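4.3 Auswertung der Greifversuche in der Simulation

Stand: 4. Januar 2018

Dieser Abschnitt setzt voraus, dass Losta nach Abschnitt 4.1 installiert ist und die Bolby-Szenen geladen werden. Wer nur eine Erfolgsquote für den Projektbericht braucht, wird das Verfahren umständlich finden. Es ist umständlich. Die Quote, die Losta nach einem Durchlauf von selbst ausgibt, sollte trotzdem niemand ungeprüft weitergeben.

Der Grund liegt in der Zählweise. Losta wertet einen Griff als gelungen, sobald beide Finger Kontakt melden und der Abstand zwischen ihnen größer als null bleibt. Ob der Gegenstand danach angehoben wird, geht in den Wert nicht ein. Im Dezember haben wir 1.304 Versuche mit der Standardeinstellung gerechnet, und die ausgegebene Zahl war erfreulich hoch. Nach der Durchsicht der Aufzeichnungen wollte sie keiner von uns mehr verwenden.

Vorbereitung

1. Beenden Sie alle laufenden Losta-Prozesse. Ein zweiter Prozess schreibt ohne Warnung in dieselbe Protokolldatei.

2. Öffnen Sie die Szenenliste und wählen Sie die Gruppe »Bolby Arbeitsplatte«. Die Gruppe »Bolby Regal« ist für diese Auswertung nicht geeignet, ihre Kollisionskörper sind zu grob.

3. Setzen Sie den Zufallsstartwert von Hand und notieren Sie ihn. Die Einstellung »automatisch« nimmt die Systemzeit, der Durchlauf lässt sich dann nicht wiederholen.

4. Schalten Sie unter »Aufzeichnung« die Handkamera ein. Die Übersichtskamera darf mitlaufen, für die Beurteilung des Griffs taugt sie wenig.

5. Stellen Sie die Zahl der Wiederholungen je Szene auf 9. Die Voreinstellung ist 3, und damit lässt sich zwischen einem brauchbaren Verfahren und einem glücklichen Startwert kaum unterscheiden.

Hinweis: Die Handkamera verlangsamt die Berechnung deutlich. Planen Sie das ein und verkleinern Sie nicht nachträglich den Stichprobenumfang.

Ansicht prüfen

6. Starten Sie einen einzelnen Versuch und halten Sie ihn vor dem Schließen der Finger an. Vergleichen Sie die Ansicht der Handkamera mit der folgenden.
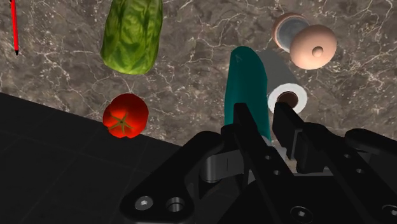 Die Schwierigkeit einer Szene beziffert Losta mit einem eigenen Kennwert, und diesem Kennwert trauen wir am wenigsten. Er wird aus dem Abstand des Zielobjekts zu seinen Nachbarn berechnet, und zwar von Mittelpunkt zu Mittelpunkt. Form und Ausrichtung spielen keine Rolle. Beim blaugrünen, länglichen Objekt zwischen den Fingern mag das noch angehen, es steht aufrecht und bietet sich dem Greifer geradezu an. Der rechte Finger steht aber vor der weißen Rolle, und was beim Schließen oder beim seitlichen Nachregeln mit ihr geschieht, erfasst der Kennwert nicht. Für die Tomate an der Kante der Marmorplatte gilt Ähnliches: Dass ein Teil von ihr über den Rand ragt, kommt in der Rechnung schlicht nicht vor. Tragen Sie solche Fälle in die Spalte »Lage« der Protokolltabelle ein, auch wenn das Programm die Szene als leicht einstuft.

7. Setzen Sie den Versuch fort. Beobachten Sie den Greifer, bis er die Ruhelage erreicht hat.

8. Wiederholen Sie die Schritte 6 und 7 mit mindestens einer weiteren Szene aus derselben Gruppe.

Vorsicht: Ändern Sie den Reibwert nicht, um einen misslungenen Griff zu »retten«. Die Änderung gilt für alle folgenden Szenen und wird im Protokoll nicht vermerkt.

Auswertung

9. Starten Sie den vollständigen Durchlauf.

10. Exportieren Sie die Tabelle. Löschen Sie die Spalte »Erfolg« nicht, benennen Sie sie in »Kontakt« um. Mehr sagt sie nicht aus.

11. Legen Sie eine neue Spalte »Gehoben« an. Ein Versuch erhält dort eine 1, wenn sich das Zielobjekt am Ende der Hubbewegung noch zwischen den Fingern befindet und die Platte nicht mehr berührt. Sonst eine 0.

12. Legen Sie eine Spalte »Nachbar bewegt« an. Tragen Sie jeden Versuch ein, in dem ein anderes Objekt verschoben oder umgestoßen wurde, auch bei gelungenem Griff.

13. Lassen Sie eine zweite Person die Spalten 11 und 12 unabhängig ausfüllen. Abweichungen werden nicht gemittelt, sie werden gemeinsam angesehen.

Hinweis: Mit »Spalten 11 und 12« sind die in den Schritten 11 und 12 angelegten Spalten gemeint. Die Nummerierung in der Exportdatei weicht je nach Version ab.

Was sich daraus ableiten lässt

Weniger, als man gern hätte. Glenys Kettle hat vorgeschlagen, die Quote aus »Gehoben« unmittelbar mit den Ergebnissen am Inskip-Prüfstand zu vergleichen. Wir halten das für verfrüht. Die Kontaktberechnung kennt keine nachgebenden Oberflächen, ein Salatkopf verhält sich darin wie ein Stein mit Blättern. Solange das so ist, eignen sich die Zahlen zum Vergleich zweier Regelverfahren in derselben Szene und mit demselben Startwert. Für Aussagen über echte Gegenstände eignen sie sich nicht.

Geben Sie in jedem Bericht Startwert, Szenengruppe, Zahl der Wiederholungen und beide Quoten an. Liegen »Kontakt« und »Gehoben« sehr nah beieinander, sehen Sie die Aufzeichnungen noch einmal durch – meist wurde dann eine Spalte aus der anderen kopiert.

Die Fehlercodes des Exports stehen in Abschnitt 8.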